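Subject: Re: [prellura-listeners] Future of the Sunday serial reading
Date: Thu 31 March

Dear list members,

I am replying to the message quoted below on behalf of the program office at Prellura. Several subscribers have written privately with similar questions, and it seems best to answer them in one place.

> I see from the spring schedule that the serial reading has been moved
> out of its usual evening slot and that the repeat is gone altogether.
> Was any of this put to listeners before it was decided? I would also
> like to know whether the Jamdale recordings are still going ahead,
> as I have held on to two tickets since January, and whether the
> earlier serials will stay in the archive. Those of us outside Jadville
> with poor reception depend on it.

The serial reading has not been canceled. It moves to the afternoon from the start of the spring schedule, and each episode will run for its present length. The evening slot goes to the new panel program, which was commissioned last year and needs an audience in the studio. The building in Jadville can be staffed for an audience only in the evening.

Listeners were invited to comment on the draft schedule in January. We received 200 replies, of which 188 could be matched to a current subscription. The remaining 12 were read but were not included in the summary sent to the editors. A majority of those who replied asked that the serial be kept, and it has been. Opinion on the hour of broadcast was divided.

It is correct that the repeat has been withdrawn. Each episode will be available on request from the listener desk for the length of the season. Subscribers who cannot use the website may ask for a disc by mail, at no charge.

The Jamdale recordings will take place as planned, and tickets already issued remain valid. The reader for the first of them will now be Didenko, who also recorded the winter serial. Doors close ten minutes before recording begins, and latecomers cannot be seated until the interval. Parking behind the hall is limited to permit holders.

The archive holds 2640 episodes at present. We have no plan to remove any of them. A number of the older serials were licensed for broadcast only, and these can be heard at the listening room in Jadville by appointment. Requests should give the title and, where known, the year of first broadcast.

Questions about individual tickets should be sent to the box office directly and should not be posted to this list. Please include the booking reference in the subject line.

Yours sincerely, 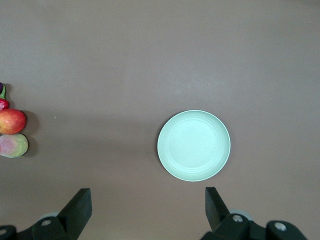
Candela Arrieta
Listener Correspondence, Prellura

Replies to this message go to the whole list. To change your delivery settings or to receive the weekly digest, write to the list administrator from the address you subscribed with.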